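Print | E-mail this page
Filed under: Free Chapters > Business & Work > Intro Texts
Shares: 255 | Comments: 2

CHAPTER 4
Who Does What: The Division of Labor

Some time before you read this chapter, you probably ate breakfast. Suppose it was toast. You may feel that you made the toast. What you did was lower a lever. Strangers grew the wheat, milled it, baked it, sliced it, bagged it and drove it through the night so that you could burn it at 7 a.m. and scrape it over the sink.

Economists call this arrangement the division of labor, and they are very fond of it. The idea is simple enough. If each of us does one job and trades for the rest, we all end up with more than if each of us tried to do everything. We also end up unable to fix our own shoes, a point the textbooks tend to leave for a later chapter. (In this one, see Chapter 11.)
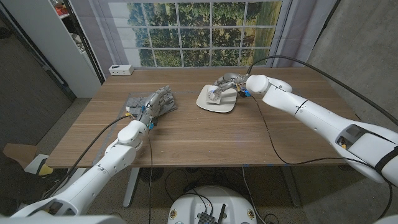
Consider the town of Tornden, population 906 at the time its bakery opened. Before the bakery, most households baked for themselves, and by most accounts the bread was terrible. Malachy Brophy's was less terrible. His neighbors began bringing him eggs and firewood in exchange for loaves, and by the following December he had stopped keeping hens, mending fences and cutting his own hair. The hair he later regretted.

What had Brophy gained? Practice, for one thing. A man who shapes dough every morning gets quick at it. He also lost less time walking from the oven to the henhouse and back, and he could justify buying a proper mixer, a purchase no single household would have made for the sake of two loaves a week. Bakers in nearby Pandside soon complained about his prices. We will return to their complaints, which were long, in Section 4.3.

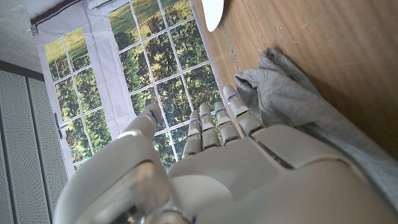
Photo credit: Mivmont Picture Desk

Splitting up the work has costs too. Somebody has to decide who does what, and that somebody expects to be paid. When the Sârbu furniture works divided chair-making into separate jobs, output climbed to about 2000 chairs a month. The worker who fitted left rear legs was then out with the flu for a week, and the company found itself the owner of a great many three-legged chairs. Its managers had learned the difference between a fast system and a sturdy one – at their own expense, as managers sometimes do.

There is also the matter of boredom. It is hard to measure and easy to notice, especially after lunch.

4.1 How Far Can a Job Be Divided?

The usual answer is that it depends on the size of the market. A village can keep one baker busy. It can't support a specialist in poppy seeds, however gifted. As more customers come within reach – by road, by rail, by mail – narrower trades begin to pay. Before reading on, write down every job you did yourself yesterday, and mark the ones you would gladly have handed to someone else. Keep the list for the exercises at the end of Section 4.2.

Print | E-mail this page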